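# Chapter 6: Reading a Supplement Label Without Being Sold To

A bottle of magnesium capsules makes a lot of promises for something so small. The front says "calm," "sleep," and "muscle support." The back gives a milligram figure in tiny type, and most shoppers never turn the bottle that far. This chapter starts with the back.

Magnesium is a mineral the body needs. Few people argue with that. It is found in nuts, seeds, beans, whole grains, and leafy greens, and a person who eats those foods often may get plenty without opening a bottle. The trouble begins with the next step in the sales pitch, which goes: the body needs magnesium, so you need more of it. The second half does not follow from the first, and you should be suspicious of any leaflet that slides from one to the other in a single sentence.

Look next at the form. Magnesium oxide, citrate, and glycinate are different compounds, and the body does not take them up equally well. A label may give the weight of the whole compound or the weight of the magnesium inside it. Take our made-up-to-order practice label from Gandlow, used in the exercises: 1,000 mg of compound on the front, 183 mg of magnesium on the back. Both numbers can be honest. Only one of them answers the question a buyer is asking.

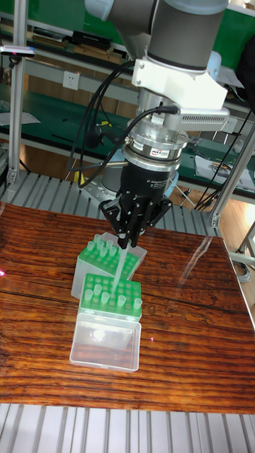
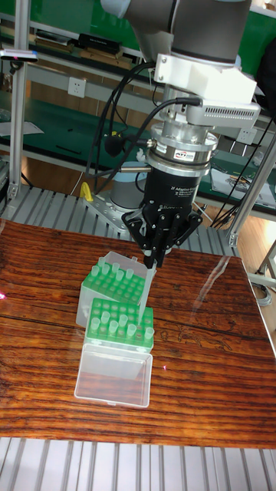
Then there is the phrase "lab tested." It sounds like the end of the matter, and it tells you close to nothing. Tested for what, by whom, and on how many bottles? A test for lead is not a test for how much magnesium is in the capsule, and neither one shows that the capsule helps anybody sleep. Ads lean on the look of a lab to blur these points. A pipette tip held over a green rack looks careful and exact, and it may well be, but exact measurement of a product is a separate thing from proof that the product works. Beverley Bolger, who taught an early version of this course, made students cross out "lab tested" on every label and write the missing questions in its place.

Claims about sleep deserve the same treatment. Misaki Kobori's worksheet at the end of the chapter asks you to find the number of people in a study, how long it ran, and what the comparison group took. A study of 57 people with no comparison group can suggest an idea worth checking. It cannot carry a promise printed in large letters.

Before going on to Section 6.1, write down one supplement claim you believe and where you first heard it. You will need it for the worksheet.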